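Search the newsroom
Enter keyword
Print this page | Send by e-mail

Press release

Denach publishes part specifications for the Tuvirix bench assembly set

Last updated: 2/26/26

Denach has released the part specifications for Tuvirix, a tabletop set of plastic parts and fixtures intended for practice in placing, aligning and inserting. The documents cover the coloured blocks, the red box and the black angled fixture, and are available to teaching workshops and test benches on request.

The set is designed to be laid out on a plain dark surface. Parts are supplied in distinct colours so that each can be told apart at a glance. Finishes are matt where the shape allows, which limits glare under bench lighting.

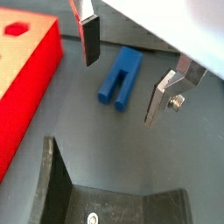
Parveen Lodhi

The blue block is U-shaped, with a closed end and two rounded prongs separated by a narrow slot. It may be placed flat on the bench or picked up for alignment exercises. The red box has a hexagonal hole in its top face. The black fixture forms a shallow channel with a flat floor between two raised walls, and there is a screw in the floor.

Scuffing of the black fixture is to be expected in normal use and does not affect the specification. A fixture should be replaced only if a wall is bent or the screw no longer holds.

"Users asked for drawings they could check a worn part against," said Octavio Inga, product manager at Denach. "The new sheets give the nominal size and the permitted wear for every part – the fixture included."

The specification runs to eight sheets. Two of these deal with the layout of the bench and the spacing between parts. A first batch of 400 sets will be distributed by Beltent, which also stocks single replacement parts. The order reference is 2898.

Sets ordered before February can be used with the new sheets without change. The Âu series, an earlier range from Denach, is not covered and keeps its existing documents.

Requests for the specification should be sent to the Denach press office, quoting the order reference.

Print this page | Send by e-mail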